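An afternoon at the Grarkoreo open lab in Woston

I'd been promising myself a trip to Woston ever since Lindiwe Hendricks told me they let you drive the arms, and on April 3, 2025 I finally got on the train with a sandwich and a notebook. 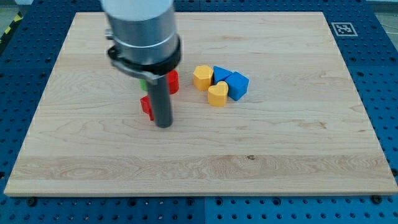

We were split into groups at the door, and mine got Ardalan Ahmadpour, who talks fast and apologizes for it. His station was the pushing table, which I'd never have picked off the program, and I ended up staying there way past my slot! The idea is to see how much you can do with one plain rod before you spend real money on fingers. You steer with a joystick, the rod slides over the board, and you try to sort blocks by color.

It's harder than it sounds. The cube was fine as long as I pushed near the middle of a face, but the heart kept spinning away from me (Ardalan says everybody hates the heart), and a bunch of blocks touching each other is a real headache. You shove one and they all go. Bijan Kordestani had a neat trick of coming in from the far side and dragging the rod along the edge of the group to peel one off. I tried it 15 times and got it maybe twice.

Next door they had the same kind of arm with a two-finger gripper from Hosseinzadeh, 900 dollars with the mount. Picking up a cube took me no time at all. Then again, it fumbled anything squeezed in tight, where the fingers had no gap to go into, and I found myself wishing for the rod back. I hadn't expected that.

The controllers were the other surprise. The joystick felt mushy to me, and the little 3D mouse was lovely once I stopped gripping it like a gear shift — Somtochukwu Garba had to tell me twice to loosen up.

Coffee was free, the line for it was not short, and I missed the camera talk completely. Celina Zieliński took notes and says she'll send them over. There's another open day in May at the Stunthorpe building, with nearly 200 places, and I've already put my name down.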